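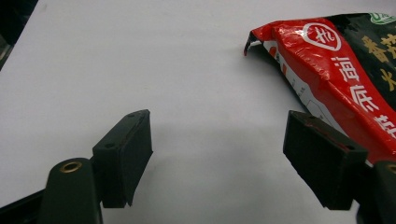 *Two-finger hand-held gripper and a snack bag on the test table at Kilstead.*

**Kilstead releases Flultach 2, grasp planning software for thin-film packaging**

13 June 2021 – Kilstead today released Flultach 2, a software package that plans grasps on bags, pouches and other items whose shape changes when they are touched. It reads images from a camera mounted at the gripper and returns a finger opening, an approach angle and a closing speed. The release replaces the single-shot planner in the first version with one that updates while the fingers close.

Glossy film is hard for depth-based perception. Highlights move with the camera and folds produce false edges, so a planner that trusts one depth image will often place the fingers on a part of the bag that has no material behind it. Flultach 2 does not build a full surface model. It estimates where the film can be pinched, such as a sealed end or a raised fold, and ranks those places by the clearance they leave for each finger. The ranking is recomputed every 40 milliseconds until contact.

The same planner handles rigid items. Frosted and translucent plastic is treated as a separate surface class, and the planner takes the outline from the color image in place of the depth reading. Users can set the class by hand or leave it to the classifier.
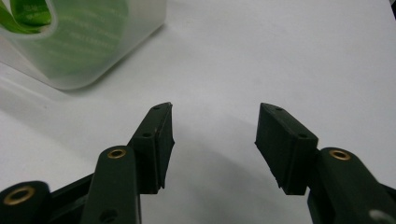 Zulema Godoy said the changing plan was what her group at Sepúlveda had asked for, though she would have liked the log format to stay the same. She said her group had to rewrite its import scripts for the beta and expected to do so again for the final release – the timestamp fields moved twice.

Kilstead has since fixed the log format for the life of version 2. A converter for older logs is included and runs from the command line. Logs now store the ranked list of pinch points at each update, along with the finger opening and the reason a candidate was dropped.

Version 2 also adds Forkurlow, a replay tool. It plays a recorded demonstration next to the plan the software would have produced from the same images, and marks the updates where the two differ. Demonstrations made with hand-held grippers can be loaded directly, provided the finger geometry is described in the configuration file. The release ships with 300 recorded demonstrations and 19 finger profiles.
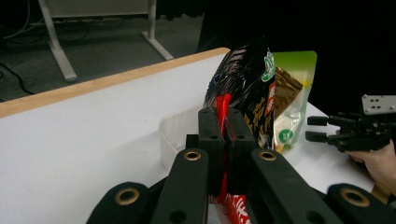 Does Flultach 2 need a force sensor in the fingers?

The planner works from images and finger opening alone. If a force signal is available it can be used as a stop condition during closing, and the threshold is set per item class.

"Most of the work went into deciding when to leave a plan alone," said Aldana Saavedra of Kilstead. "An early build changed its mind at every update and the fingers never closed."

Flultach 2 is available now to existing license holders at no charge. New licenses will be offered from July. Support for three-finger grippers is planned for a later release – no date has been set.

**Press contact:** Aldana Saavedra, Kilstead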